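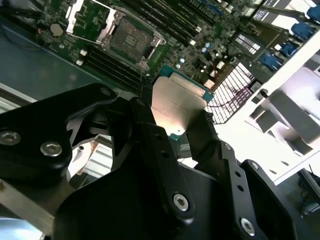
I caught Abílio Paiva on a Tuesday morning, which he tells me is the only morning he doesn't bake. We'd planned on half an hour. I left after lunch with a loaf under each arm and flour on my coat (I never even went near the ovens!).

Abílio used to look after servers at a company called Oltier. He'd been there long enough to have a favorite parking spot, and then one February he handed in his badge and signed a lease on an old shoe shop. "My mother didn't speak to me for a week," he says. "Then she came in and told me my salt was wrong."

Was it?

"Of course it was wrong. She's my mother."

The bakery is called Akwood, after the street he grew up on, and it sells 34 loaves of the dark rye on a normal day. Saturdays are another story, and he winced when I brought them up. His partner in the business, Khải Tiêu, does the pastry and most of the talking to customers — "I'm better with people before noon," Khải yelled from the back, "and he isn't good with them at all."

I asked what he missed about the old job.

"The air conditioning. And being able to call somebody when a thing broke."

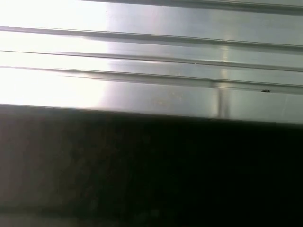
He still keeps a notebook the way he did back then, every batch written down with the time, the room temperature and a word or two on how it went. I flipped through it while he made coffee. One page just said "sad." Another said "sad, but Khải ate it."

The starter came from a neighbor and is older than the lease. He feeds it before he feeds himself, and he took it along on vacation once, in a cooler on the back seat. "It got carsick," he told me. "It went everywhere."

Would he ever go back to an office? He thought about it for longer than I expected, tearing the end off a roll.

"Ask me on a Saturday," he said.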